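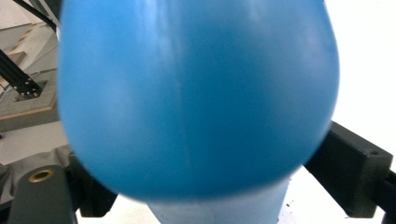 Aarti Tiwari

Can a shop refuse a refund if I've binned the box? Detano in Tunthorpe say "original packaging only" on a faulty £20 lamp. Sounds made up to me.

Maurya
3/29/22

I doubt they can for a fault. Ask which law they mean.

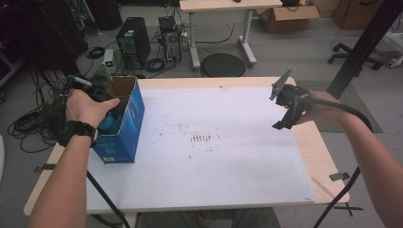
Shop policy mostly covers change-of-mind returns, and even there I'd want it in writing. I still wouldn't fill the loft with packaging. A blue cardboard box with tan flaps inside proves very little about when you bought anything. Keep the receipt, or find the payment on your bank statement. 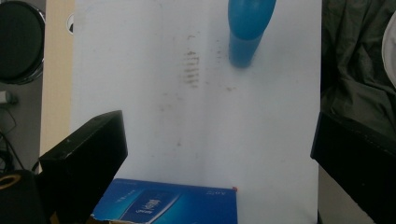
More replies

Flurkeritz

Always keep boxes. Mine go back to October and I've never been refused. Never returned anything either, mind.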